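Mouthguards and night guards: your questions

Druster Dental, Sturkutside. Updated 10 April 2020

We get asked the same things at the desk over and over so have put them all on one page. Will add more when there's time.

Do I need a night guard or a sports guard?
Different things. Night guard is for grinding and clenching while you sleep. Sports guard is for knocks. Please don't wear one for the other, the sports one is too soft and you'll chew through it.

How do I know if I grind?
Sore jaw in the morning, headaches near the temples, worn or flat edges on the teeth. Often it's whoever sleeps next to you that hears it first. We check for wear at every normal check-up, so ask.

Are the boil and bite ones from the shop any good?
Better than nothing for the odd game. Fit is usually loose and people end up clenching to hold them in. For a child playing every week we'd go for a fitted one.

How is a fitted one made?
We take a mould of your upper teeth, takes a few minutes, bit of a funny taste. Goes off to the Tuhiwai lab and comes back to us. Then a second short visit to try it in and trim any edges that rub.

Can I wear one with braces?
Yes but tell us first. It needs extra room and will have to be remade as the teeth move. Don't use a boil and bite over brackets.

How do I clean it?
Cold or lukewarm water and a soft brush, morning and night. Plain soap is fine. No hot water, it goes out of shape and we can't put it back. No toothpaste either, most of them are gritty and scratch the surface.

It smells. Is it ruined?
Probaly not. Soak it in a denture cleaning tablet for as long as the packet says, rinse well, let it dry in the open before it goes back in the box. If it still smells after that bring it in. 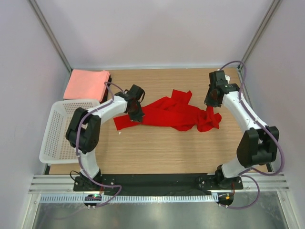

Keep the box dry as well. Give it a wash once a week and leave the lid off for a bit. Dogs love these things by the way, so high shelf.

How long will it last?
Depends how hard you grind. Bring it to your check-up and we'll look for cracks and thin spots. Childrens ones want looking at before each new season, ring in July if they start back in September.

My jaw hurts more with it in.
Stop wearing it and ring us. A bit of tightness the first few nights is normal, pain isn't.

I've lost mine, do I need a new mould?
Not always. Have the number off your old receipt ready (something like 1742) and we'll see if the model is still on file. If you've had a filling or crown since, then yes, new mould.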